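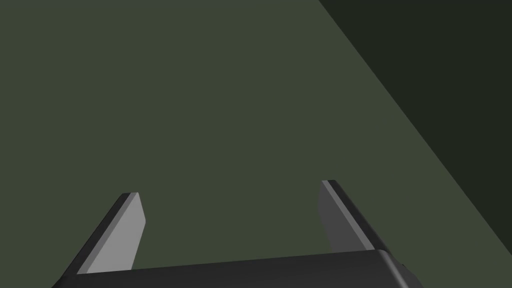 About Skirnberg Language School

Welcome, and thank you for stopping by! Skirnberg is a small evening school for grown-ups in Ivudbridge, and we teach languages the slow way, around a table, with plenty of talking and a fair amount of tea.

The school was started by Mwajuma Lukumay, who had been giving Swahili lessons in her own kitchen until the kitchen simply wouldn't hold everybody anymore. She rented two rooms above the old Kollár bakery, painted them herself over one long October, and put a card in the bakery window. Her first class filled up before the paint was dry (the downstairs customers were very curious people, bless them), and Italian and Portuguese followed when students began asking for them.

We now have 640 students enrolled across nine languages, and our lending library on the second floor has grown to 3,547 books, most of them given to us by former students. Borrow as many as you like. We only ask that you bring them back before the summer break, and please don't fold the corners!

Our beginner course is called Pumen, and it runs for twelve weeks with no more than eight people in a group. You won't get a grade or a final test. You will get homework, though it's the friendly kind: a postcard to write, a recipe to read, or a song to listen to while you do the dishes. The course costs $95, books included, and you can pay in two parts if that's easier.

As of April 2020, all of our classes are meeting online, and Mwajuma is calling every new student herself to help them get set up. If you're waiting for your call, she works through her list in the evenings, and she does like to chat, so put the kettle on first.

To join a class or ask about a language we don't teach yet, write to the school office or leave us a message and we'll call you back.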